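Section 4: Setting up your pacing diary

Okay, you've got the Flekari band charged and paired (Section 3, if you skipped ahead, go back, I'll wait). Now we set up the diary, and this is the bit I care about most. I've lived with chronic fatigue for a long while and I wrote this guide for our Troketton support group after the third person rang me in tears over the factory booklet. The booklet is fine if you're well. If you've got brain fog, it's a wall of grey type.

Do this over a couple of sittings if you need to. The diary saves after every step, so you can close it, lie down and pick it up tomorrow.

Before you start

You'll need the band on your wrist, your phone or tablet, and your resting heart rate from Section 3. Mine was 59, and I wrote it on the inside cover of my notebook so I'd stop hunting for it.

1. Open the Uteo app and tap Diary, then New Diary. It asks for a name. I called mine Lopes after my old cat, but your own name is fine, and if two of you share a tablet please do use different ones! Ermelinda and her sister mixed theirs up for most of April and we never did untangle it.

2. Choose your day length. The app assumes you're up from 7 am to 10 pm. If you don't surface until 11 in the morning, change it. An untouched setting fills your mornings with blank hours and makes your averages look rosier than they are.

3. Pick your activity list. There are dozens of ready-made ones and most of them are for runners. Scroll right down to Home and tick only the things you do in an ordinary week: showering, cooking, phone calls, putting the groceries away, sitting up with visitors. You can add your own at the bottom with the plus sign.
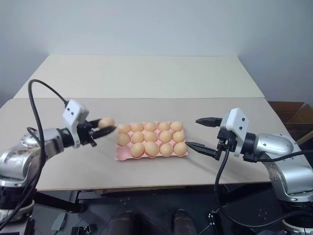 4. Give each activity a colour. Green is for things that cost you next to nothing, amber for things you feel later that day, and red for anything you're still paying for the next morning. Go by your worst ordinary week and leave the good one out of it. I had "folding washing" down as green for ages and my shoulders would like a word about that.

Note: thinking counts. Filling in forms is red for me, and so is a long phone call with the bank. The band won't pick these up from your pulse, so you have to enter them by hand.

5. Set your rest reminders. Tap Reminders, then Gentle (the other choice is a buzzer that frightened the life out of me). Start with one rest of 14 minutes mid-morning and another mid-afternoon. Lying flat with your eyes shut is what we're after, and scrolling on your phone doesn't count, sorry.

6. Leave the step goal switched off. If it won't let you, type in a number you'd reach on a bad day and forget about it. My first full day came out at 954 steps and the second at 1,114, and I felt dreadful after both, so the number didn't tell me a thing.

Caution: the diary is for spotting patterns. It can't diagnose anything, and it can't tell you whether a medicine is working. If you get chest pain, fainting or a racing heart that won't settle with rest, get medical help straight away and never mind what the band says.

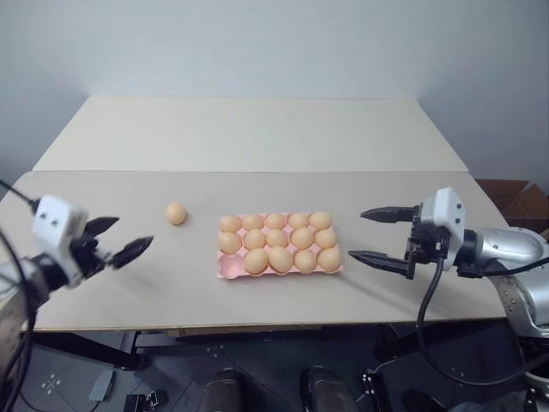

Your first two weeks

Change nothing. I know, it's maddening, but you want a record of how you live now. Log each activity when you finish it or, if that's too much, at lunch and again at bedtime. Missed a day? Leave the gap. Made-up entries muddle the chart worse than blank ones do.

At the end of the fortnight tap Review and look at what came the day before each crash. Sometimes it's the day before that, so scroll back a bit further than you think you need to.

Sharing it with your doctor

Tap Export, choose One Page, and email it to yourself or print it. The long report is very thorough and my GP's eyes glazed over at it. Glória Cordeiro in our group circles the red days in pen before her appointments, and I've pinched that idea.

If the export comes out blank

Check the date range first. It resets to today whenever the app updates, so you get a lovely empty page. Set it back to the day you began, tap Export again and give it a minute. If it's still blank, turn the tablet off and on, then go to Section 7 for the fiddly fixes.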